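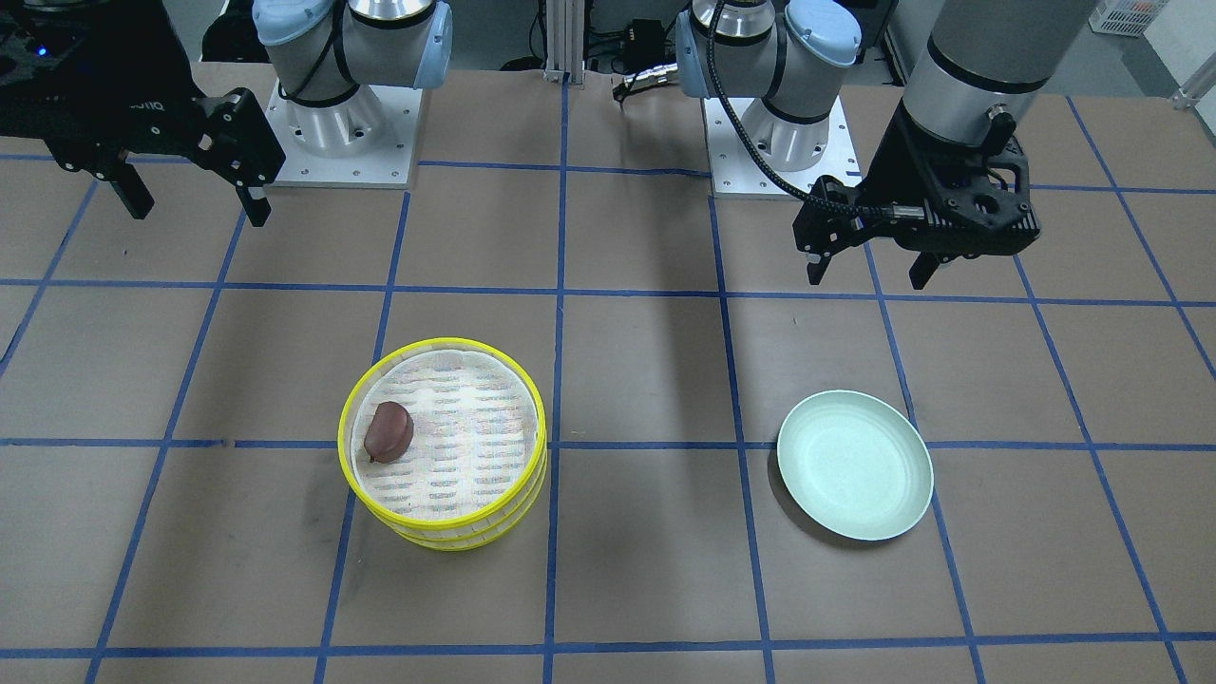
Figure 10.1 Bamboo steamer basket and pale green plate on a surface taped into squares.

Chapter 10
Moist Heat: Steaming at Atmospheric Pressure

10.1 Scope of the chapter

Steaming is the transfer of heat to food by the condensation of water vapour on its surface. It is grouped with boiling, poaching and braising as a moist-heat method, but it differs from all of them in that the food isn't immersed. The present chapter deals with steaming at atmospheric pressure. Pressure steaming and combination ovens are treated in Chapter 11, and the cleaning of steam equipment in Appendix C.

Readers should already be familiar with specific heat capacity, the three modes of heat transfer, and the temperature danger zone for potentially hazardous foods. Those who have come to the chapter directly should review Sections 3.2 and 3.4 before attempting the calculations.

10.2 Latent heat and condensation

At sea level, water boils at 100 °C. Converting one kilogram of water at that temperature to vapour at the same temperature requires 2,257 kJ. The same quantity of energy is released when the vapour condenses. By comparison, one kilogram of liquid water cooling from 100 °C to 90 °C gives up only 42 kJ.

When vapour meets a cool dumpling, fillet or vegetable, it condenses and deposits its latent heat directly at the surface. The rate of transfer is highest at the start of cooking, when the temperature difference is greatest, and falls as the surface approaches 100 °C. From then on the limiting factor is conduction through the food itself. Increasing the burner setting at that stage raises water consumption and has very little effect on cooking time.

Air is a poor carrier of heat under these conditions. Air trapped in the chamber mixes with the vapour, lowers the temperature at which condensation takes place, and forms an insulating layer over the food. A steamer should therefore be brought to full steam before loading, and the lid kept closed for as much of the cooking period as possible.

Browning doesn't occur to any useful extent. The surface remains wet and can't rise above the boiling point, well short of the range in which Maillard reactions proceed quickly.

10.3 Vessel materials

The three materials in common commercial use are stainless steel, aluminium and bamboo. Metal vessels conduct heat readily and are easily sanitised, but vapour condenses on the underside of a metal lid and drips onto the product. With pastry and bread doughs the result is a pitted, gummy surface. A cloth tied beneath the lid reduces the problem.

A woven bamboo lid absorbs part of the condensate and allows a small flow of vapour to escape through the weave. Dripping is reduced accordingly. The drawbacks are a shorter service life, retention of odours, and susceptibility to mould where baskets are stacked before they are fully dry. Bamboo baskets should be scrubbed in hot water, air-dried on a rack and stored with the lids off.

Plates and shallow dishes used inside a steamer must be heatproof and must leave a clear gap at the edge for vapour to rise. A dish that fills the basket from wall to wall acts as a baffle, and food in the tiers above it will be undercooked.

10.4 Worked case: the Tidgate kitchen

The Tidgate kitchen supplies lunches to a residential college. In July it produced 3,934 steamed portions, of which 716 were fish and the remainder vegetables and filled doughs. Fish accounted for 18.2 per cent of output. The kitchen operates one Prendier cabinet steamer and 2 Lauritsen stockpot bases fitted with stacked baskets.

Fish was assigned to the lowest tier in every load – a placement that prevents juices falling onto other foods. Filled doughs were assigned to the upper tiers. Water in the bases was topped up with boiling water only, as the addition of cold water interrupts vapour production and extends the cooking period by an amount that is difficult to predict. The case is taken up again in the review problems, where the energy demand of each base is calculated.

10.5 Terms used in the chapter

Condensate: liquid water formed when vapour gives up its latent heat.
Dry-out: loss of all liquid from the base during operation.
Tier: a single basket or perforated tray within a stack.

Related chapters
Chapter 3 Heat and Its Transfer
Chapter 9 Poaching and Simmering
Chapter 11 Pressure Steamers and Combination Ovens
Appendix C Cleaning and Descaling Schedules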